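Folding boxes from demonstrations: a conversation with the Luklow group

The Luklow group trains two-arm robots to fold flat cardboard blanks into closed boxes. Its latest result concerns what to leave out of the training data. We spoke with the group's lead engineer at the Watley lab.

The starting set held 400 demonstrations, all recorded by people steering both arms. "We assumed that more was better and trained on everything," the engineer said. "The policy learned to hesitate, since our operators hesitate."

The group then removed demonstrations in which one arm waited on the other for long stretches. That left 267. The network and training schedule stayed the same. Each policy was given 20 trials on the same type of blank. The full set produced nine closed boxes, the reduced set 16.

"I would not read too much into 20 trials," the engineer said. "The gap is large enough to justify a longer test, and that is what we are running."

Most remaining failures come early. The arms must approach the blank from opposite sides and lift matching panels. If one side rises first, the cardboard rotates and the tabs no longer line up with their slots.

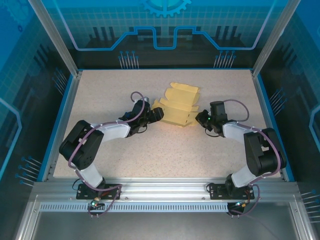

The two-arm cell with a yellow box blank between the grippers.

Asked whether the filter could be automated, the engineer was cautious. The group's script, called Tulleo, flags idle time from joint speeds, but a person still reviews each flagged recording. "Some pauses are useful. An arm holding a panel down is also not moving, and the script cannot tell the difference."

A second test, with blanks of a different size, began in January. Results have not been released.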